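Day-trip vehicle and stop checklist – Parimari valley loop
Completed December 13, 2023, before the winter drives start

The sheet we inherited had 20 items on it and most could be ticked without leaving the kitchen. I have gone through it again with the car and the route, and written down what I found.

CAR

1. Tyres, including spare – PASS WITH COMMENT
Fronts fine. The spare holds air, but the old sheet said "checked" in August and the valve cap was furred over with dirt, so I have my doubts.

2. Lights and indicators – PASS

3. Washer fluid – FAIL
Summer mix still in the bottle. Topped up with winter mix, but it wants draining properly before anyone goes over the top road.

4. Fuel for the full loop – PASS
The loop is 199 miles if you come back by Hilum. The leaflet claims there is fuel at Hilum. The pump was shut both times I went. Fill up before you leave and ignore the leaflet.

5. Warning triangle and torch – PASS WITH COMMENT
Torch works. Whether it will still work after a month in a cold boot is another matter.

FOOD AND PICNIC BOX

6. Plates, cups, cutlery – PASS
Check for chips round the rims. Wrap each plate separately, whatever the box maker says about its dividers.
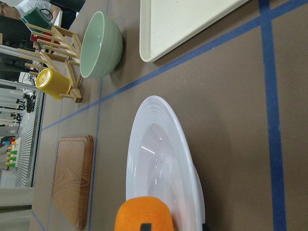
Item 6: large white plate, ridged rim.

7. Cool box – FAIL
Sold as keeping food cold all day. Ours managed around 13 hours with the lid taped and nobody opening it, and I don't know any family that has lunch that way. Buy sandwiches on the road.

8. Drinking water – PASS
One bottle each and a spare. The tap at the Grarkance car park has no sign either way, so treat it as not for drinking.

STOPS

9. Grarkance lookout, railing – FAIL
Two posts move when you lean on them. A coat of new paint has been put over the rust, and I wouldn't call that a repair. Keep children on the inside path.

10. Stamatopoulos farm track – NOT CHECKED
Gate locked. The website says open all year.

11. Hilum footbridge – PASS WITH COMMENT
Boards sound, slippery at the far end. The "non-slip" strips have worn smooth.

12. Phone signal – FAIL
None between the lookout and Hilum – the coverage map shows otherwise. Take the paper map and tell somebody your route.

Items 3, 7, 9 and 12 to be looked at again before the next drive. Item 10 stays off the route until the gate is open and I have walked the track myself.

2 comments
13 shares

Contact | © 2023 Parimari Drives | Back to top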